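공방/자작 게시판 > 손목형 그리퍼 자작기 (펜 분류 편) 케이블이랑 마커 위치 고민입니다

글쓴이: 납땜하는곰

지난번에 올린 손목 그리퍼 이어서 씁니다. 이제 양쪽 다 스트랩에 올렸어요!
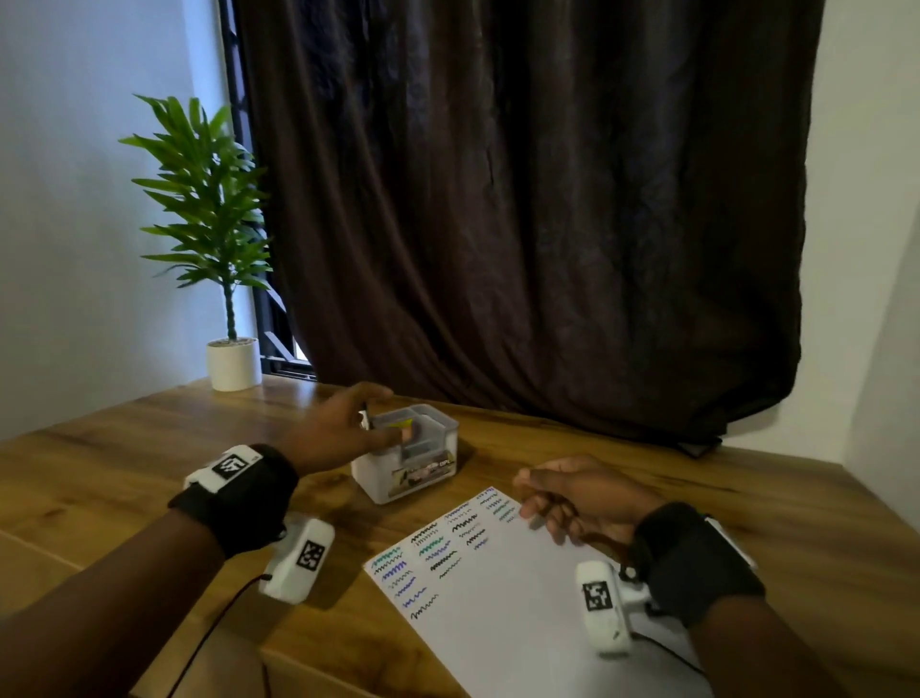

일단 펜 정리부터 시켜보려고 합니다. 투명 수납함에서 펜 꺼내서 종이에 지그재그로 한 번 그어보고, 나오는 펜이랑 안 나오는 펜을 나누는 작업이에요. 왜 하필 펜이냐면 집에 펜이 너무 많아서요ㅋㅋ 애 둘 키우는 집은 아실 겁니다. 그리고 두께가 얇아서 집기가 까다로우니까 이게 되면 웬만한 건 되겠지 싶었어요.

구성은 이렇습니다. 검정 천 스트랩 위에 흰색 모듈 올리고, 손목 아래쪽으로 그리퍼 모양 장치를 매달았습니다. 마커는 장치 면마다 따로 붙였고요. 하우징은 전부 제가 출력했고 모서리는 둥글게 깎았어요. 처음에 각지게 뽑았다가 책상 긁어먹고 아내한테 한 소리 들었습니다. 제어 보드는 Moditz 쓰고, 마커 인식은 Loscombe 라이브러리로 돌립니다. 데이터 모아서 나중에 책상 고정형 팔에 옮기는 게 최종 목표예요.

지금 고민이 두 가지입니다.

첫째, 케이블이요. 장치에서 나온 선이 책상 위로 질질 끌립니다. 오른손은 고리처럼 휘어져서 종이 옆에 깔리고요. 종이를 건드려서 자꾸 돌아가는데 이게 은근히 스트레스예요.

둘째, 손목을 뒤집으면 마커가 안 잡힙니다. 상자 안으로 손을 넣을 때 특히 심해요. 어제는 3615프레임 찍었는데 그중에 400프레임이 왼손 마커 없음으로 떴습니다. 이 정도면 그냥 보간해도 될까요, 아니면 마커를 더 붙여야 할까요?

댓글 1
닉네임: 서랍속드라이버

오 드디어 양손이네요 축하드립니다!! 저번 글에서 왼손만 하신다더니ㅋㅋ

케이블은 무조건 팔뚝 쪽으로 올리세요. 손목 아래로 빼면 답이 없어요. 저도 작년 7월에 비슷한 거 만들다가 선이 컵에 걸려서 커피를 보드에 그대로 부었습니다. 팔꿈치 바로 밑에 벨크로 하나 감고 거기까지 느슨하게 올린 다음 등 뒤로 넘기면 책상에 닿을 일이 없습니다. 길이 여유는 팔 쭉 뻗은 상태에서 재시고요.

댓글 2
닉네임: 모터두개

마커 더 붙이는 건 반대합니다. 손목에 판때기 자꾸 늘어나면 무거워지고 동작도 부자연스러워져요. 400이면 한꺼번에 몰려서 빠졌는지 띄엄띄엄 빠졌는지가 중요한데 그걸 안 적으셨네요. 띄엄띄엄이면 보간으로 충분하고요, 몰려 있으면 그 구간은 그냥 버리세요.

댓글 3
닉네임: Jianguo Xiong

저는 모터두개님이랑 생각이 좀 다릅니다. 펜 집는 순간이 제일 중요한 구간인데 거기서 빠진 걸 버리면 남는 게 뭐가 있나요? 상자에 손 넣을 때 심하다고 하셨으니까 십중팔구 몰려서 빠졌을 겁니다. 각도를 조금 틀어서 하나 더 붙이는 정도는 무게도 얼마 안 나가요. 종이로 뽑아서 붙이면 몇 그램도 안 됩니다.

그리고 상자가 투명이잖아요. 저는 투명 플라스틱 너머로 보이는 마커가 인식은 되는데 위치가 튀는 경우가 더 골치였습니다. 없음으로 뜬 것만 세지 마시고 튀는 것도 확인해 보세요.

댓글 4
닉네임: 납땜하는곰 (글쓴이)

방금 로그 열어봤는데 Jianguo Xiong님 말씀대로 거의 다 상자 앞에서 몰려 빠졌네요ㅠㅠ 튀는 건 생각도 못 했습니다. 그래프 그려보니까 손이 갑자기 순간이동하는 데가 꽤 있어요. 이거 때문에 그리퍼 벌림 값도 이상했던 거였나 봅니다.

서랍속드라이버님 벨크로 방법은 오늘 밤에 해볼게요. 집에 자전거 바지 밑단 묶는 거 있는데 그걸로도 되겠죠?

댓글 5
닉네임: 서랍속드라이버

됩니다. 너무 꽉 조이지만 마세요, 오래 하면 손 저려요.

댓글 6
닉네임: 모터두개

몰려서 빠졌으면 제 말대로 버리는 구간인 거고요ㅎㅎ 농담이고, 그럼 차라리 상자를 바꾸세요. 벽 있는 수납함은 손이 벽을 넘어가야 하니까 손목이 꺾일 수밖에 없습니다. 납작한 쟁반에 펜 쏟아놓고 시작하면 마커 추가 없이도 해결돼요. 난이도를 처음부터 올릴 이유가 없습니다.

댓글 7
닉네임: Jianguo Xiong

쟁반에서만 집을 줄 아는 팔을 만들어서 뭐하나요. 실제로 펜이 쟁반에 누워 있는 집이 몇이나 된다고요. 상자에서 꺼내는 동작이 이 작업의 절반입니다.

댓글 8
닉네임: 모터두개

순서 얘기를 하는 겁니다. 쟁반으로 먼저 돌려서 파이프라인 다 확인하고 상자로 가자는 거예요. 저는 상자부터 시작했다가 두 달 날렸습니다.

댓글 9
닉네임: Deming Duan

눈팅만 하다가 처음 댓글 답니다. 혹시 뒤에 커튼은 치고 찍으시는 건가요, 아니면 걷고 찍으시는 건가요? 제 방도 책상이 창가인데 낮에는 햇빛 때문에 흰 모듈이 하얗게 날아가서 마커 테두리가 뭉개지더라고요. 저는 무광 종이로 다시 뽑고 노출 고정하니까 많이 좋아졌습니다.

아 그리고 종이는 마스킹테이프로 네 귀퉁이 붙이세요. 케이블 문제 해결돼도 손날에 밀려서 어차피 돌아가요.

댓글 10
닉네임: 납땜하는곰 (글쓴이)

커튼은 치는데 왼쪽 틈으로 빛이 꽤 들어옵니다. 노출은 자동이었어요... 그것부터 고정해야겠네요. 마스킹테이프는 왜 그 생각을 못 했는지ㅋㅋㅋ

두 분 의견은 반반으로 가려고요. 쟁반으로 짧게 돌려서 값 제대로 들어오는지 보고, 그다음에 각도 튼 마커 하나씩 붙여서 상자로 다시 해보겠습니다. 마커 크기는 지금 그대로 갈 생각인데 혹시 더 작게 써보신 분 있나요?

댓글 11
닉네임: Jianguo Xiong

작게는 비추입니다. 저는 줄였다가 멀어지면 바로 놓쳐서 원래대로 돌렸어요. 하우징 면이 남으면 오히려 조금 키우시고, 마커 둘레에 흰 여백은 꼭 남겨두세요. 여백 없이 검정 스트랩에 바로 닿으면 인식률이 확 떨어집니다.

댓글 12
닉네임: 납땜하는곰 (글쓴이)

여백 메모했습니다. 하우징 다시 뽑는 김에 선 나가는 구멍도 팔뚝 방향으로 돌려볼게요. 출력 9시간 걸린다고 뜨네요... 내일 퇴근하고 결과 올리겠습니다!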